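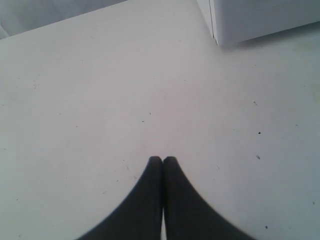

2023-07-29

Wipe-down task, bench 2, Saturday session. Came in to settle the question from Thursday's meeting, whether the Tultow arm can clear a table and leave it in a state a person would call clean. Short version: clearing yes, clean no. The wrist view has the fingertips nearly touching and the white box up at the right, and on the surface out to the right of the fingers there are small dark specks, the sort of thing I would brush off with my sleeve without thinking. The detector gives none of them a score worth keeping. As far as the planner is concerned the only thing to deal with is the box.

Setup. Arm on the short pedestal, standard fingers, no pads. Planner is the Rillum build from last week with my change to the approach height. Speed limit left at 100 mm/s near the surface. Overhead lights on, window blind down. I did not use the side lamp because a kitchen won't have one.

Part one, clearing. Pick up, carry to the bin at the left, release, come back. Went through the usual set: sponge, mug, the Akl spray bottle, folded cloth, box. Mug and bottle were fine. Sponge was fine once I raised the grip force. Folded cloth got picked by one layer and unfolded on the way to the bin, so it arrived but dragged across everything. The box is a problem when it sits at the far corner, as the fingers don't open wide enough for the broad side and the planner wants the narrow face, which it can only reach by coming around. It pushed the box twice before it gave up. I moved it in by hand and carried on. Logged as an assist.

Time for the full set was 4 minutes with the one assist. I cleared the same set with one hand in much less than that, and I was not hurrying. I don't think speed matters much for this. If it runs while people are out, slow is fine. Assists are what kill it.

Part two, wiping. Gripped the cloth, pressed down, ran the raster pattern across the table. Contact force set point was 4 N. It held well in the middle and dropped off toward the far edge where the arm is stretched out. Cloth bunched up under the fingertips after the second pass, so the strip being wiped was about as wide as the fingers and not as wide as the cloth. Crumbs (I used dry toast, 500 mg weighed out on the small scale) mostly went sideways into a line along the border of each strip. The rest went off the edge onto the floor, which the task counts as success and my mother would not.

Tried again with the cloth wrapped over the flat block from the Gekeo kit. Better. Wider strip, no bunching, and it picked up most of the toast. But the arm can't wrap the block itself, so a person has to do the fiddly part first and then stand back. At that point the person may as well wipe.

Part three, inspection. This was the part I cared about. Turned off the planner and stepped the wrist over the surface by hand to see what the camera gives us to work with. Two things:

- Specks. Visible to me in the raw picture if I look for them, thrown away by the detector as noise. Lowering the threshold brings them in along with scratches, smudges and plain sensor grain. With the threshold at the low setting it wanted to go back and wipe a scratch, over and over.

- Color shift. The white surface does not read as one white. It goes warmer in the middle of the view and cooler off to the right, and the stain check, which works on color difference, flagged the warm patch as a spill on one run. Needs a flat-field correction or a reference shot of the bare table before each job. I would rather do the correction. A reference shot means someone has to certify the table clean before the robot can tell if it is clean.

Fingertips also come out soft in the picture. Focus is set for farther out. Fine for the specks, not good for judging whether the cloth is bunching at the tips. Don't change it yet, Nantana is using the same setting for the drawer work.

Where this leaves us. Putting five known things in a bin, with a person in the building: yes, today. Wiping with a tool somebody prepared: passable. Deciding that a table needs another wipe: can't do it, and I don't see it coming out of threshold tuning. I'd drop the word "cleaning" from the November demo plan and call it clearing.

To do

Flat-field correction on the wrist camera, check in two or three spots on the bench.

Ask Nantana Limsakul if she has grip force numbers for folded cloth. She had something from the towel runs.

Fixed holder for the Gekeo block so the arm can at least pick it up and put it back.

Force drop at full reach. Try moving the pedestal in before touching the controller gains.

Bin is nearly full of toast and sponge bits, empty before Monday.

Runs are in the shared folder under wipe_bench2. The last two have the wrong tool label, it says bare fingers but the block was on.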